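Semlow, the restored print. 136 minutes, two more than the cut I saw on disc. Notes as I go.
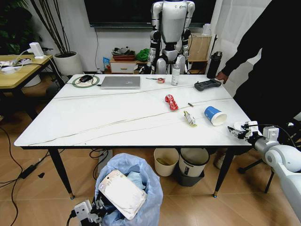
The added footage is all in reel one, a ferry crossing with no dialogue. Grain is intact. Blacks are slightly raised in the night exteriors.

Sound is still mono. Dialogue sits low against the score for the first 40 minutes, then levels out.

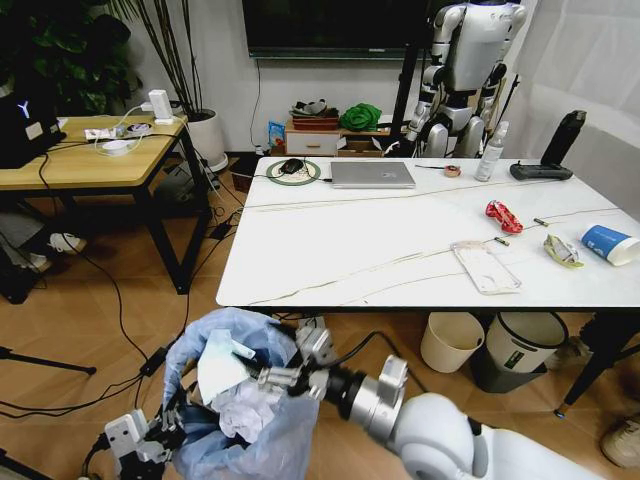 The inquest is the best-edited part: 34 shots, one lens, no music. The lead underplays it and the supporting cast follows.

Third act drags. The Pivitdale subplot could go entirely. 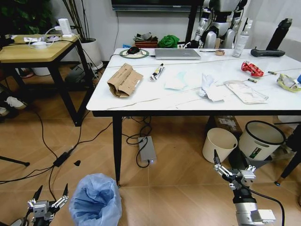
**Châu** · April 28, 2024

Verdict: good transfer, uneven film. Disc is due in June from Fodano.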